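Ticket 3140 - label printer at Rornbridge drops off wifi
Status: open, waiting on site
Priority: normal

Opened from a phone call, caller in a rush. Label printer in the Rornbridge kitchen prints fine till mid morning, then jobs just pile up in the queue. Power cycle brings it back for an hour or so. They had 16 jobs stuck when they rang. Same model at the Fladon site, no complaints there.

Tried so far:
Restarted the print service - no change.
Cleared queue, sent test page. Printed. Dead again 40 minutes later.
Swapped the power brick. No diffrence.
Router log shows the printer asking for a new address every time it drops. Lease time was set to 700 seconds, no idea who did that. Put it back to a day.

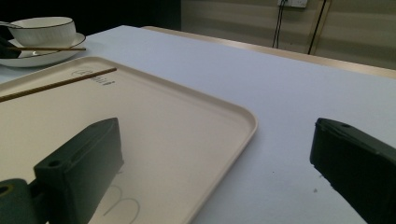 Update by Domnica Cozma, Wednesday, 10:25 am

Lease change helped but didn't fix it. Lasted thru the breakfast rush, dropped right after. Printer now has a reserved address, outside the pool. Also turned off sleep mode in the printer's own menu (Network, then Power, second page - easy to miss).

Found something else. The Storkaretti order tablet had the same address typed in by hand. So two devices fighting over it whenever the tablet wakes up. Would explain the mid morning thing, that's when they start taking lunch orders. Tablet set back to automatic.

Still to do:
Check firmware, it's two versions behind Fladon. Not updating during service.
Ask Kiều for the printer admin password, the one in the notes is wrong.
Site to call if it drops again and leave it ON, don't power cycle, I need the error light.

Leaving open till after lunch tomorrow.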